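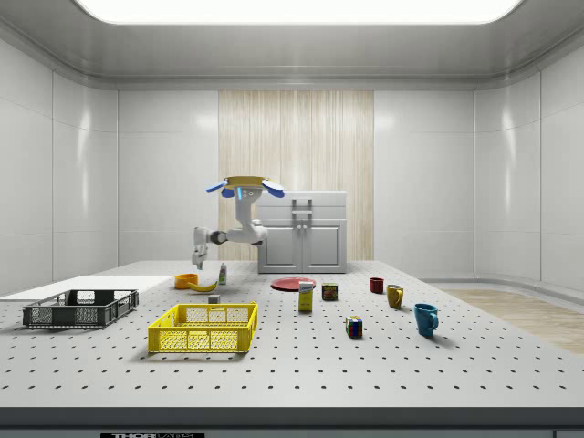 Illis

Main page | Contents | Random article | Robotics | Simulation software | Talk | View history

Illis is a simulation kit for robot arms that handle household objects. It is sold by Resbridge, a software firm based in Paltholm, and is used to build and test pick-and-place tasks before they are tried on real equipment. The kit consists of a set of rendered rooms, a library of objects, a task editor and a scoring tool. It does not include any hardware.

Overview

The standard room in Illis is a tabletop workspace. A white arm with a gripper is mounted over a perforated white table, and everyday items are set out beneath it. Items used in the tabletop room include mugs, a bowl, a banana, a Rubik's cube, a juice box and plastic crates. The room has a kitchen cabinet behind the table and panelled walls. Users can move, remove or add items, and can save a layout for later use.

The object library holds 200 models. Each has a weight, a grip surface and a collision shape, all of which can be changed in the editor. Resbridge supplies the models in one file format only, and users who want to bring in their own must convert them first.

Tasks

Illis comes with 13 ready-made tasks. Most involve lifting an item and putting it down somewhere else, such as placing fruit in a bowl or a can in a crate. A smaller group deals with upright items that are easily knocked over, including bottles. A task is normally run 100 times, with the starting positions shifted slightly for each run. The scoring tool then reports how many runs were completed, how long they took and where items were dropped.

Tasks can be written in the editor or as plain text files. The text format is shared with Quintanilla, an older planning program from the same firm, and files made for one can be opened in the other.

Licensing and support

The kit is offered under a yearly licence. A single licence covers 5 users at one site. Schools and colleges pay a lower fee but do not receive telephone support, which is open to other customers until 5 pm, Friday included. A trial version has the tabletop room and a reduced object library, and cannot export scores.

Reception

Reviews in the trade press have mostly been favourable about the editor, which can be used without programming. The lighting and surfaces were also well received. Criticism has centred on the handling of soft items: cloth and bags are not supported, and the fruit models are rigid. Some users have also reported that thin handles pass through the gripper fingers when the arm moves at full speed. Resbridge lists this as a known fault and advises a lower speed setting for mugs.

See also

Quintanilla (software)
Robot simulation
Pick-and-place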